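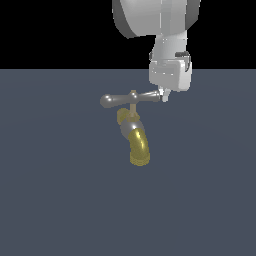
How to stop a kitchen faucet from dripping

A dripping faucet is one of the best first repairs you can take on! You need an adjustable wrench, a screwdriver, an old towel and a new washer, and most of it goes quicker than you'd think.

Shut off the water under the sink, then open the faucet to let the line drain. Lay the towel over the drain so small screws stay out of it. Pry off the cap on the handle, take out the screw and lift the handle away (wiggle it if it sticks).

Now loosen the packing nut with the wrench and turn the stem out by hand. The washer is at the bottom, held by one small screw. Take the old one to the store and match it side by side. I bought a Vulteo assortment box years ago and I'm still using it up – great little box!

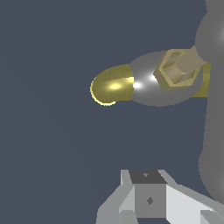
How tight should the packing nut be?

Hand tight first, then a small turn with the wrench. If water seeps around the stem when you open the faucet, give it a little more.

Put a dab of plumber's grease on the stem threads, screw everything back in and open the shutoff slowly. Leave a dry paper towel in the sink at 8 in the evening and check it before bed. If it's still dry, go do the bathroom one too!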